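Brirkix Publishes Results of Its First Comparison of Hand-Held Grippers

Company measured finger pads, camera position and trigger handles in 3,118 recordings of everyday two-hand tasks

PERKBERG, November – Brirkix, a supplier of test and evaluation services for automation companies, today presented the results of its first comparison of hand-held grippers. The work was carried out in the company's test room in Perkberg, in cooperation with the engineering office Siliņa and with the software producer Drivito. The full report is available to customers and to research groups on request.

Hand-held grippers are now used by many teams who want to teach manipulation skills to robots. A person holds the tool, closes the fingers with the handle and performs the task, while a camera on the tool makes the recording. Until now the buyers of such tools had to trust mainly the data sheet. The data sheet gives the opening width and the weight, but it says little about how the fingers behave on a smooth, flexible or transparent object, or what the camera still can see when a second tool comes into the view.

"Our customers asked us always the same question, which gripper should they take, and we did not have a good answer," said Merike Dambrauskienė, head of evaluation at Brirkix. "So we decided to make the work in the way they would make it. We took common objects from a shop and from a household, and we let the operators handle them with two tools at the same time, one in each hand."

The comparison included 3 configurations of finger pads: flat pads, pads with fine ridges and pads with deep ridges. Each configuration was tested with the camera in a low and in a high position. The operators worked with soft toys, phone cases, folded cloth, cardboard packaging and small kitchen articles. Every recording was reviewed by a second person, who did not know which pads were mounted in that session, as far as this could not be seen from the recording itself.

Of the 3,118 recordings, 1,770 concern tasks where both grippers must hold the same object for some time. This group received the most attention in the report. When two tools hold one object, a small movement of one hand is passed directly to the other, and a pad that is sufficient for a single pick can lose its grip during the turning.
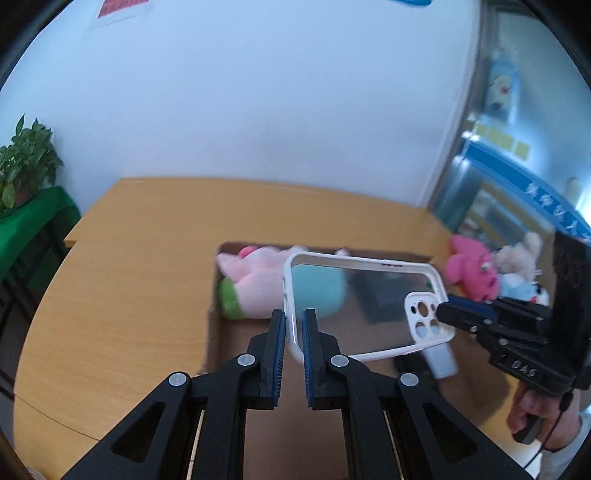
Thin and clear plastic articles were the most difficult class in the whole comparison. The material gives little friction, it bends when the two hands do not move together, and its edges are hard to find in the recording, as the background is visible through it. With the flat pads the operators often needed to close the fingers again after the first contact. The ridged pads held better on the rim of such articles, and the difference between fine and deep ridges was small. On cloth the deep ridges performed clearly better. On cardboard no configuration had an advantage worth mentioning.

The position of the camera influenced the results more than the project team had expected. In the low position the finger tips are large in the picture and the contact with the object can be judged well, but the linkage of the gripper covers a part of the work surface. In the high position the operator's second tool stays longer in the view. For two-hand tasks Brirkix recommends the high position, and for small parts that are handled with one tool the low position.

A wide-angle lens was used in all sessions. The report contains a separate chapter about lens distortion and its correction, prepared by Drivito. According to the chapter, the correction should be made before the finger opening is estimated from the recording, and the calibration should be repeated each time after the camera bracket was removed.

The report also treats a subject that is rarely mentioned in such comparisons, namely the comfort of the person who holds the tool. All sessions were limited to 59 minutes, and after each one the operator filled in a short form. The complaints concerned mostly the force which is necessary to pull the trigger, and less the weight. Several operators wrote that a cable hanging from the tool disturbed them when the hand was turned inward. Siliņa has prepared a proposal for a cable guide which can be mounted without changing the housing, and the drawings are included in the appendix.

"For me as a mechanical engineer the forms were as useful as the measurements," said Reet Avotiņš, who is responsible for gripper mechanics at Siliņa. "If the trigger is too stiff, the operator starts to hold it closed with two fingers instead of one, and then the whole wrist stands differently. You find this again later in the data, and you do not know where it comes from."

The comparison has its limits, which are stated openly in the report. Only right-handed operators took part. No object was heavier than a full water bottle, and liquids and sharp tools were excluded. The wear of the pads was not measured over a longer time, so the report makes no statement about how often they should be replaced. The results are valid for recordings made by hand and should not be transferred without a check to the same gripper mounted on a robot arm, where the closing force is controlled in another way.

A second comparison is in preparation. It will use the same list of objects, and the grippers will be mounted on two arms with a common controller. Brirkix invites manufacturers of pads, fingers and controllers to propose products for this round. Participation does not give a right to see the results before the other participants, and all products will be tested in the condition in which they are delivered.

Visitors can try the three pad configurations themselves in the Perkberg test room each Wednesday afternoon. Registration is requested, as there is place for one group at a time. Groups who wish to bring their own objects are asked to send a list with the dimensions together with the registration.

About Brirkix
Brirkix tests grippers, cameras and control equipment for manufacturers, integrators and research groups. The company operates a test room in Perkberg, where products are examined in manual and in automatic operation.

Press contact
Merike Dambrauskienė, Head of Evaluation
Brirkix, Perkberg

Printed copies of the report can be ordered from the same contact. Reprint of this text is free of charge, a copy to Brirkix is appreciated.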